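Sugar Snacks and Afternoon Concentration among First-Year Students

Project report, Module 4: Food and Daily Habits
Authors: Merle Partington and Sławomir Piątek

2. Method

The study ran through December and involved 22 first-year students, all of whom gave written consent. Participants kept a food diary using the Zusteo template and completed a short proofreading exercise at 3 pm on each study day. Three students withdrew before the end, leaving 19 complete diaries for analysis. Scores were marked out of 25 by both authors separately, and differences were settled by discussion.

3. Findings

Of the 19 remaining participants, 11 recorded a sweet snack on most afternoons. Their proofreading scores were slightly lower than those of the other participants, but the difference was small and should be treated with caution. Sleep appeared to matter more — students who reported a late night made more errors whatever they had eaten. Doughnuts and biscuits were the snacks named most often in the diaries.
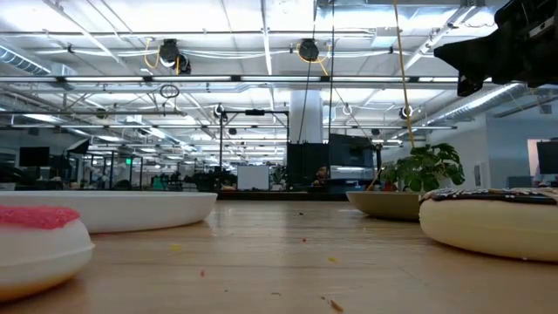 Figure 2. Doughnuts with pink and chocolate-coloured toppings.

4. Limitations

The diaries relied on memory, and portion sizes were not weighed. Several entries gave only the word "cake". A longer study would need to record sleep and caffeine in the same diary.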